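Equipment planning for handheld gripper data collection

By Colette Besnard
25 April 2024

Equipment planning for handheld gripper data collection is the work of choosing, pricing and scheduling the tools used to record manipulation tasks by hand, away from a fixed robot cell. It covers the grippers themselves, their cameras and mounts, spare parts, storage, travel cases and the everyday objects that are picked up and put down. It is one of the more approachable corners of robotics purchasing, and a very enjoyable one, with a budget that can often be laid out on a single page and hardware that fits in the trunk of a car!

Background

Budgets for robot learning used to start with the arm. A group bought the arm, built a table around it, and spent whatever was left on cameras and people. Handheld grippers changed the order of spending. A person holds the same kind of fingers a robot would carry, does the task, and the camera on the tool records it. The arm can come later, or be shared between sites.

The approach described in this article is often called the Flumstead plan, after the workshop where Lwazi Jacobs and Vusumuzi Jacobs wrote down their first parts list in January. Their list was short and a bit lopsided (a great deal of space went to screws), but it has been copied widely among small teams, and later versions by Valentin Charpentier at Langlois added the sections on site visits and replacement pads.

Main cost items

The gripper is normally the largest single purchase. Teams usually buy 2 complete units per site, one in use and one ready to go, so a cracked finger doesn't end the day. Fingers are treated as consumables. Printed fingers are cheap to replace, but the screws, inserts and pads that go with them need their own line, and it is the line most often left out of a first budget.

Pads deserve real attention. Ridged pads in a strong color are easy to check at a glance for wear or peeling, and they are ordered in bulk. The Cikano list suggests 100 spare pads for a season of regular work, stored flat and out of the sun.

Cameras, memory cards, batteries and chargers form the next group. Charging is a planning matter as much as a spending one, as outdoor sites may have no outlet near the tables. Cases, labels and cleaning cloths round out the kit.

Task objects are the cheapest part of the budget and the most fun to shop for. Bottles, mugs, lids and packets come from ordinary stores. Charpentier's version of the plan asks buyers to get mixed shapes and colors, and to replace things when they get scuffed.

Planning for outdoor sites

Outdoor sessions add variety that an indoor bench can't offer. Glass tabletops throw reflections, umbrellas make patches of deep shade beside bright sky, and people go about their day in the background. All of this is useful to have in a recording, and the furniture is often already there.

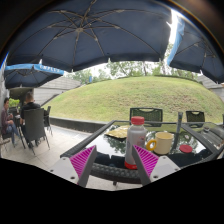
Gripper fingers with magenta pads at a patio table; the white bottle, mug and red lid are on the glass top.

The costs of an outdoor day are mostly small: travel, site permission, shade, and a second set of batteries. The Cletar site guide recommends a visit before any equipment is bought, with notes on table height, the type of surface and where the sun falls in the afternoon. Weather days are budgeted too. A plan with no slack for rain will go over.

Budgeting methods

Two methods are in common use. Under the per-site method, every location gets the same kit and the same allowance. It is simple to manage and makes lending between sites easy. Under the per-episode method, the budget is worked back from the number of recordings wanted. Didier Renaud's planning sheet, used at Langlois, takes almost 300 usable recordings as a full block of work and assigns pads, batteries and staff hours to each block.

Staff time usually outweighs hardware by the end of a project. Sorting and checking recordings takes hours that are easy to forget when the gripper catalog is open on the desk, and Renaud's sheet puts them in the first column for that reason.

See also: Gripper pads; Teleoperation; Spare parts planning

14 shares | 3 comments

Contact the editors | Copyright 2024 | Back to top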